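Home Services About Drop-off points Contact
Search this site Enter keyword Go

About Farquharson Textile Recovery

Farquharson Textile Recovery sorts, grades and redistributes used household textiles from the Sisardale district. We accept clothing, bedding, towels and small accessories in any condition, provided they are dry and free of oil or solvent. Material is received at the Bandimo Road depot and weighed on arrival.

The organisation began as a single collection bin behind a drapery shop. It now services 13 drop-off points and operates 2 sorting lines, one for garments and one for everything else. The second line handles items under 200 mm in their longest folded dimension, a category that most sorters send straight to rag.
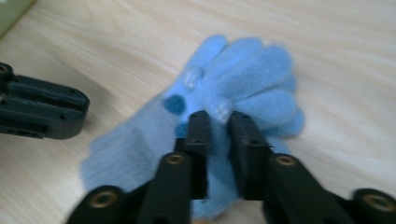

Grading follows a four-step scale. Grade A is resaleable without treatment. Grade B requires laundering or a minor repair such as a reattached button. Grade C is suitable for cutting into wiping cloth, with cotton content above 70 per cent. Grade D is shredded for fill. Wool and wool blends are pulled out before grading and baled separately — the fibre has a different buyer and a different moisture limit.

In an average month we process 713 bales' worth of incoming stock on the garment line and 189 on the small goods line. Bale weight is nominal and varies with fibre type. Synthetic fleece in particular compresses poorly and is recorded by weight only.

Unpaired items are held for some eight weeks in case the match arrives from another drop-off point. After that they are graded singly. Labels are read by hand. Where a label is missing, the sorter assigns a fibre group by feel and, if there is doubt, by a burn test on a cut thread.

Stock records are kept in Drustis, which assigns a lot number at the weighbridge and carries it through to dispatch. Buyers can request the lot history for any bale. 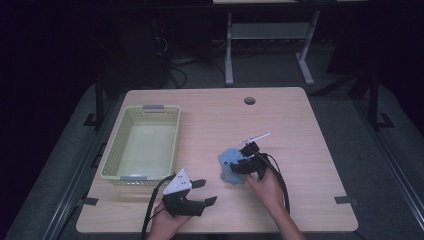 Mio Ueda writes that the lot history was the reason her workroom changed suppliers: "We cut Grade C into polishing cloths, and one nylon sheet in a cotton bale will ruin a morning. With the lot number I can ring up and find out which line it came off."

Queries of that kind go to the dispatch desk. Please quote the lot number and the bale colour code. Samples from Grades B and C are available on request, and freight is charged at cost.

The depot receives deliveries at the rear gate. Vehicles over 4.5 tonnes must book ahead.

Page last revised May 2024.

We use cookies to remember your preferences. Accept Decline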